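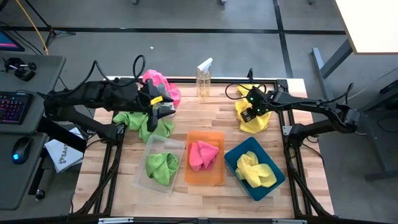
Photo: Verena Wyss / Masau project

4. Sorting by Example

4.1 Task

The task is easy to state, and for several months we believed that this made it easy. Three towels lie on the table, one green, one pink and one yellow. Three bins stand in a row near the front edge, and each already holds a towel. The robot must put every loose towel in the bin whose towel has the same color. A person gets this at a glance and is bored by the second round. Our first policy got it too, provided we never moved the bins.

What that policy had learned was that green goes left. We had collected 873 demonstrations with the bins in a single order, and the policy, being sensible, ignored the towels in the bins and memorized the order. Swapping two bins was enough to expose it. It carried the green towel to the left with great confidence and let go over yellow.

The bins have colors of their own, and this gave the second policy something else to cheat with. An orange bin is close enough to pink, in the view of a small vision encoder, that the middle bin could be picked out without looking inside it. A teal bin is a decent match for a green towel if one is in a hurry. We therefore score two conditions separately. In the friendly condition the bin contents follow the arrangement seen in training. In the hostile condition they are shuffled among the bins, so that a green towel may sit in the teal bin or the orange one, and the color of the plastic is worth nothing.

4.2 Clutter

Both arms work over the same wooden table and share the space above it, and most of the trouble happens up there. To keep the planner from treating the area as empty by habit, we add bottles. They have no part in the task. They are never named in the instruction and have no correct place to go, and a trial in which one is knocked over counts as a failure even if all three towels end up where they belong.

Clear bottles are a poor choice if the goal is good numbers. Depth readings go straight through them or come back from somewhere odd, and the trigger head is often the only part that shows up as a solid object. Early versions of the planner treated it as a small item floating over the table and tried to pass underneath. We also ran a set of placements with bottles in and behind the bins, where the walls hide most of the body. The side camera is low enough to make this worse, and it was kept for that reason.
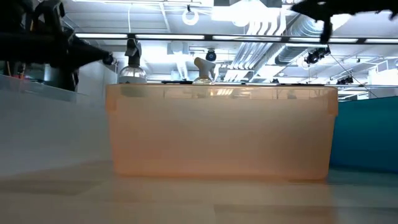
Figure 3. Side view across the tabletop, with two clear spray bottles at the orange bin and a gripper reaching in from the upper left.

The low view in Figure 3 is unkind in another way. Translucent plastic turns whatever is inside it into a darker patch of the same orange, and a policy that depends on this camera for bin contents is mostly guessing. The fixed overhead view sees the contents well and judges height badly. We give the policy both and let it work out which one to trust. After training it leans on the overhead view until a gripper comes down close to a bin, then shifts to the side view. We would like to claim we designed this. We found it while plotting attention weights on a Saturday for a different figure.

4.3 Training

The second data set, which we call Wosura, contains 906 demonstrations. Bin order, bin contents and bottle positions were drawn at random before each one. Operators were told to place towels any way they liked, and their tastes differ: some fold, some drop the towel from a height and consider the matter closed. We kept all of it. An attempt to filter for neat placements left a policy that spent a long time smoothing cloth already in the bin.

The architecture is the same as in Section 3, with one change. Before each pick, the Andik module compares the towel nearest a gripper with the contents of every bin and passes forward a single matching score per bin. It never sees the color of the bin walls, which are masked out. The mask was drawn by hand for the first version and has survived every plan to replace it.

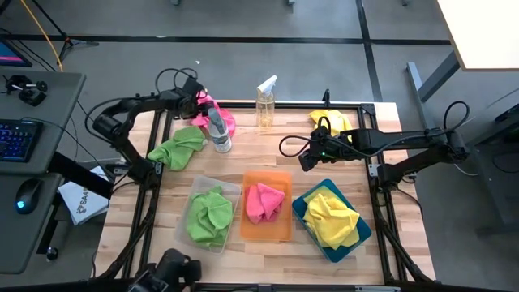

Arm assignment is left to the policy. We expected the left arm to take whatever was on the left, and usually it does. The exception is a towel bunched against the back rail, where either gripper may reach first and the other must wait. Waiting was rare in the demonstrations, as our operators are not patient people, so we added a fixed rule: the arm that is farther from its target stops until the other has cleared the middle of the table. The rule is crude. Replacing it with the learned scheduler of Szűcs gave smoother motion and more bottles on the floor.

4.4 Results

We ran 100 trials in the hostile condition with each policy. The policy trained on the fixed arrangement succeeded in 36 of them, a figure that flatters it, as a shuffle sometimes puts a towel back where it started. We had hoped that adding bottles to the original data would help. It made the policy more careful on its way to the wrong bin.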